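How to compare two grippers without kidding yourself
Ultach bench notes, October 2020

Most gripper comparisons go like this: someone bolts on the new one, picks up a foam cube, says "ooh", and an order goes in. We have done it ourselves, and there is a drawer to prove it. The steps below take an afternoon and have saved us from a second drawer.

You will need an arm, both grippers, a mug, a thin stick that fits in it, tape and more patience than you planned for.

Step 1. Choose a dull task

Ours is a stick and a mug. The arm has to hold the stick, bring it to the mug and put it in without a fuss. It sounds easy, and on the first run you will find out what your finger tips are really like. Foam cubes forgive everything. Thin sticks don't.
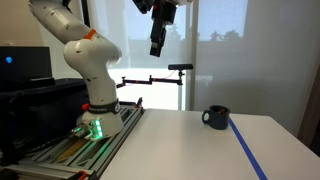 Distance is the thing people skimp on. If the gripper starts next to the target, you are testing the last few centimetres and nothing else. Park it high and make it travel. A mug out on open table, well away from the hanging fingers, gives the arm a proper trip and gives you time to step back. Tape on the tabletop gives you something to measure from when you put the mug back, and you will be putting the mug back a lot.

Step 2. Fix the speed and the force

Set both once, write them down, and use the same values for both grippers. The Sesbridge controller likes to go back to its defaults after a restart, so check again after lunch. We lost the whole of one May morning to this and blamed the Dallov fingers, which had done nothing wrong.

Step 3. Practise the approach empty

Run the move over the mug with nothing held. Go slowly, keep a hand near the stop button, and watch the tips against the rim. 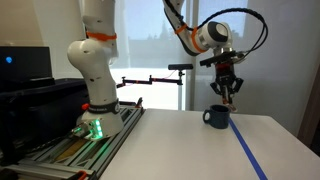 Do this with the handle turned a few different ways too. A gripper that copes beautifully with one handle position has learned your table, and your table is not for sale. If the tips touch the rim, raise the end point and start the step again.

Step 4. Look from the wrist

A side view flatters everybody. Before each set of runs, open the fingers fully and save one still from the wrist camera. You want to see both tips and a decent patch of table between them. If the fingers fill the whole view, move the camera before you go any further.
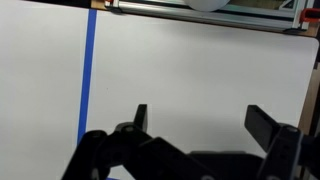
Wrist view, fingers open, nothing held.

Step 5. Run it, and count the dull failures

Do 12 runs per gripper, then swap and do them again. Log drops, slips and anything you had to rescue by hand. A rescue is a failure, however quick you were. Our Zeng log sheet has a column for "nearly", which should be left blank. 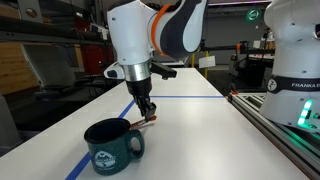 Stick in the fingers, close to the rim of the mug.

Step 6. Swap back

Refit the first gripper and do 7 more runs. If its score has changed, something else moved: a loose bolt, a nudged camera, the light. Find it before you compare any numbers, then repeat the set for whichever gripper was on when it went wrong.

Keep the raw log with the stills. Someone will ask for it the day after you delete it.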